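Ondero is hiring a **Mobile Market Analyst** for our handsets and wearables desk. It's a full-time job, hybrid or fully remote, and we're excited about it, partly because we've wanted this person on the team for a long time and partly because the work itself is a lot of fun if you're the kind of reader who goes straight to the shipment tables.

## Who we are

Ondero is a small research firm. We track how many phones, tablets and watches leave the factory, where they end up, what people pay for them and how long they hang on to them. Our clients are parts suppliers, carriers, repair chains and a handful of investment funds. They come to us with questions like "How many of last year's phones are still sitting in a warehouse?" and we try to give them a number, a range around it and a plain explanation of how we got there.

There are 20 of us. Florian Brunet runs the mobile desk and would be your manager. Agathe Masson looks after the forecasting models, and Lucienne Sabatier leads the consumer panel (4000 households who tell us every month which devices they've bought, sold, dropped, handed down to a teenager or stuck in a drawer). We also have a smaller desk for household appliances, run by Didier Lecomte, and the two desks trade methods and borrow each other's people all the time.

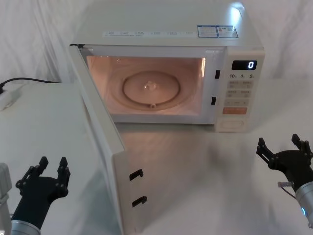 ## What you'd be doing

The center of the job is our quarterly handset forecast. You'd own the mid-priced segment, from the first supplier calls through to the published note with your name on it. Week to week that means:

- Gathering shipment and stock figures from distributors, carriers and customs records, and chasing the ones that don't add up
- Talking to people in the supply chain, mostly by phone, and writing up what you hear so that the rest of us can use it
- Updating the forecast in Bailly, our in-house modeling tool (it's built on Python, and Agathe will happily spend an afternoon showing you around it)
- Writing short notes for clients, usually two pages, and one longer report each quarter
- Joining client calls with Florian at first, then leading your own once you feel ready
- Pitching in on the upgrade-cycle study, our long-running look at when and why people replace a phone

The upgrade-cycle study deserves a bit more space, as it's the thing most of us would talk about at a party if anyone let us! Lucienne started it with a paper questionnaire. It now covers 8 markets, and we're in the middle of working out what happens when trade-in deals, longer software support and higher prices all pull in different directions. There are real open questions in there and you'd get to pick one and run with it.

## What we're looking for

You've spent a few years working with messy numbers and explaining them to other people. Maybe that was in market research, maybe at a carrier or a retailer, maybe on a newspaper's business desk. We don't mind which. We'd like you to have:

- Solid spreadsheet skills and enough Python or R to clean a data set without help
- Clear, friendly written English
- Some experience with forecasting, even on a small scale
- A genuine interest in phones and the companies that make them
- The nerve to call a stranger and ask how business is going

It would be great, though you can absolutely apply without it, if you also had a second language (Vietnamese, Hindi and Portuguese would all get used right away), some background in survey design, or knowledge of how displays or memory chips are bought and sold.

You don't need a degree in economics. Florian studied geology and Didier repaired stoves before he wrote about them.

## How we work

The office is on the second floor of the Cladano building, with good light, a bike room and a kitchen that gets crowded on the days when everyone comes in. If you live nearby, we ask for two office days a week, and you choose them. If you live farther away, we bring the whole firm together once a quarter for three days and we pay for your travel and your room.
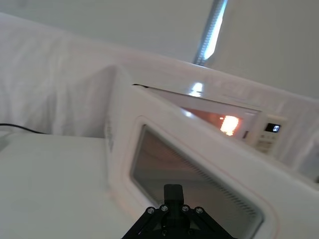

*White microwave, door open.*

We publish on a fixed calendar, so the last two weeks of each quarter are busy and the two weeks after that are very calm. Most of the team takes time off then. We don't do weekend calls. When a big phone launch falls late in the evening, whoever covers it starts late the next day.

Every forecast is read by two other people before it goes out. They'll ask hard questions, and you'll do the same for them. Once a year we go back over all the forecasts we made and publish a page on how close we got, misses included. Our worst one was a foldable phone note, and it still gets handed to every new starter to read in their first week.

## Pay and benefits

Pay depends on experience, and we'll tell you the range in our first email to you, before any interview. On top of that:

- Health, dental and vision coverage from your first day
- Five weeks of paid vacation plus public holidays
- A retirement plan with a company match
- A yearly training budget that you decide how to spend
- A work phone of your choice, any make

## How to apply

Send us a résumé and one page of writing. The page can be on any product you like, and it should answer one question: will more or fewer of these be sold next year, and why do you think so? We're not checking whether you're right. We want to see how you get from the evidence to a view.

Apply through the Sivo portal under job number 82. Lionel Marchal handles hiring and reads everything that comes in. He'll reply to every applicant, and he's also the person to write to if you need any adjustments to the process or just want to ask something before you apply.

After that there's a half-hour call with Lionel, then a conversation with Florian and Agathe, and then a paid half-day exercise using an old data set of ours. You'll hear from us within a week of each step.

We'd love someone to start before the holiday quarter numbers come in, but we'll wait for the right person.

*Posted 12 October 2023. The listing stays open until the job is filled.*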